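Fuston Evening Kitchen
Progress report to the Kazlauskienė Fund, spring round

Hello again, and thank you for your patience with the last report, which I know landed on your desk as a pile of receipts with a note on top. I've tried to do better. I'm writing most of it at the counter on a Tuesday night while a pot of lentils does its thing, so if the tone wanders, blame the lentils.

Where we are

The evening cooking classes started up again in January and are still going, one group at a time, for people who have ended up cooking for themselves and never learned how. When we wrote the original proposal I imagined mostly students. We got some students. We also got a lot of recent widowers, a bus driver who had lived on gas station sandwiches for longer than he wants me to write down, and two sisters who share a house and can't agree on how much salt goes in anything.

36 people have finished the full course so far. The target in our agreement was 40 by the end of the grant year, so we're in good shape, and the next group is already full. I'd rather not go over the target by much. The stove has the burners it has, and a class where half the people are watching the other half stir is not much of a class.

What people cook

We threw out the old lesson plan after the second group. It went by technique (knife skills, then stocks, then sauces) and it was my plan, so I can say freely that it was boring. People went home after the first night able to dice an onion and with nothing to eat.

Now every class ends with a full dinner, from the first night on. Onions still get diced, but they go straight into a soup. The order at the moment is soup, rice and beans, a roast chicken, what to do with the rest of the chicken, eggs in several ways, a tray of vegetables, pasta with a sauce that doesn't come from a jar, and a last night where each person makes something they picked themselves. The night with the leftover chicken is the one people talk about afterward. I didn't expect that at all! One woman told me she had been throwing out carcasses her whole life and felt a bit cheated.

The last night is always chaos — wonderful, but chaos. In the most recent group we had a potato pancake, a fish curry, a birthday cake with no birthday attached to it, and a very careful plate of grilled cheese from a man who had practiced it at home every day that week.

Antonina Sirko has taken over the shopping part of the course. She walks each group through the supermarket on Stomumberg Street with a list and a fixed amount of money, and they come back and cook what they bought. She is much stricter than I am about store brands. People grumble on the way out and are pretty pleased with themselves on the way back.

Cleaning up as part of the class

You asked last time why cleaning up shows up in the lesson plan. It's there because our people told us, over and over, that the dishes are why they don't cook. They don't mind the chopping. They mind coming back to a full sink at nine at night, and then again in the morning.

So we teach it, in between things, while water boils or something rests. Scrape first. Glasses before greasy pans. Soak the rice pot in cold water and go sit down. Wring out the sponge and leave it somewhere air can get at it, and throw it away before it starts to smell. We've gone over to simple wire racks, the kind with a low basket in front and a tall part standing up behind, and plain yellow sponges anybody can replace for next to nothing. I had wanted us to get a second big drainer for the counter, but the small racks can go wherever people are working.
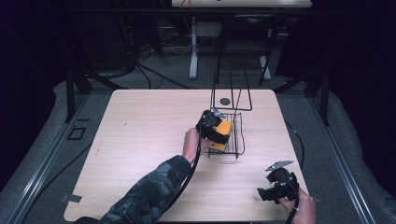 Money

The full spreadsheet is attached, but in plain words it goes like this. Food is running under budget and equipment is running over. Food is under because Antonina is good at her job. Equipment is over because the old oven gave up in February, in the middle of the chicken night, and we bought a used one from Jaken, the restaurant supply place out past the rail yard. It cost $1,000 with delivery. I called your office the next morning and was told to go ahead and move the money over from the printing line, so that's what I did, and the spreadsheet shows it that way.

That leaves the printing line close to empty. We'd planned a proper recipe booklet with color photos. What we'll do now is a stapled one in black and white, and I've stopped being sad about it. People write all over theirs anyhow, and they get soup on them.

We still charge nothing for the course. We do put out a jar on the last night, and what's in it goes to spices, which are the one thing people use far too much of when they're learning (cumin, mostly. I don't know why it's always cumin).

What hasn't worked

The Saturday morning session was a flop and we dropped it. Hardly anyone came, and the ones who did would have been just as happy in the evening. I had been so sure about Saturdays that I'd printed the flyers before asking anybody.

The phone reminders were also a bit of a mess. Gorazd Jurić set up a text message list for us, which worked fine, and then I sent the shopping list for the roast chicken to the group that was supposed to be making eggs. We made both. It was a long night. Gorazd has since put a little check in so that the group name shows up before anything goes out, and I've been told to read it.

A bigger problem is what happens after the course ends. We call people up a month later and ask what they've cooked that week. Most have a good answer. But a fair few say they've slid back, and when we ask why, it comes down to eating alone. They can do the cooking part now. They just don't see the point of a roast chicken for one. I don't think more lessons will fix that, and I don't want to pretend to you that they will.

What we'd like to try is an open supper once a month for anyone who has finished. Bring one dish, eat everybody's, wash up, go home. We ran one in April to see what it was like and it was the loudest I've ever heard that room. The sisters came and brought two versions of the same cabbage.

The room itself

A few words on the space, as you paid for part of it. The long dark tables from the old setup are gone, and good riddance, because you couldn't tell if they were clean. The pale wood ones are a real improvement for teaching. Flour shows up less than I'd feared, and spilled beet juice shows up right away, so it gets wiped before it can settle in. We keep cutting boards under anything sharp, and hot pans go on trivets or back on the stove. I repeat that one until I'm sick of my own voice.

The lights over the sink are still too dim. The landlord knows. The extractor fan is loud enough that I have to turn it off to explain anything, so the lessons tend to go in bursts: talk, fan, talk, fan. A new one is on my wish list for next year but I haven't put it in this budget.

Storage is better. Gorazd built shelves for the big pots, and the dry goods are finally in tubs with lids and labels on them. We lost a bag of rice to moths in the fall and I don't plan to lose another.

Questions you sent over

I've copied in the ones from your email. 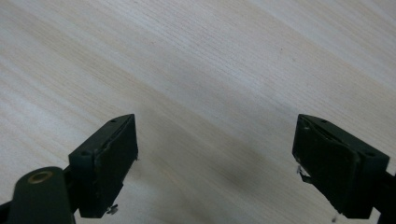

Can people join partway through a course if someone drops out?

Only up to the second class. After that the groups have settled into working in pairs, and a newcomer ends up paired with me, which isn't fair on anybody. We put latecomers at the top of the list for the next round, and so far they've all waited.

How do you handle allergies?

We ask on the sign-up sheet and again out loud on the first night. Nuts are out of the kitchen altogether. For anything else we change the recipe for the whole group, so that one person isn't stuck with a separate pan in the corner.

What would you do with a second year?

Keep the evening course the way it is, with the same number of groups, and add the monthly supper. The supper would need $50 a month from you for staples, and people would bring the rest. I'd also like to pay Antonina for her planning time. She gets paid for the hours in the store and in the kitchen, but she does the price lists at home on her own time, and that isn't right.

Coming up

The next group starts as soon as the current one has done its last dinner. The stapled booklet goes to the copy shop before then, once I've finished typing up the chicken pages. You're all welcome at the supper in the summer, and you don't need to warn us, but do bring a dish. If anything in the spreadsheet looks odd, call me in the morning when I'm at my desk. In the evening I've usually got my hands in something.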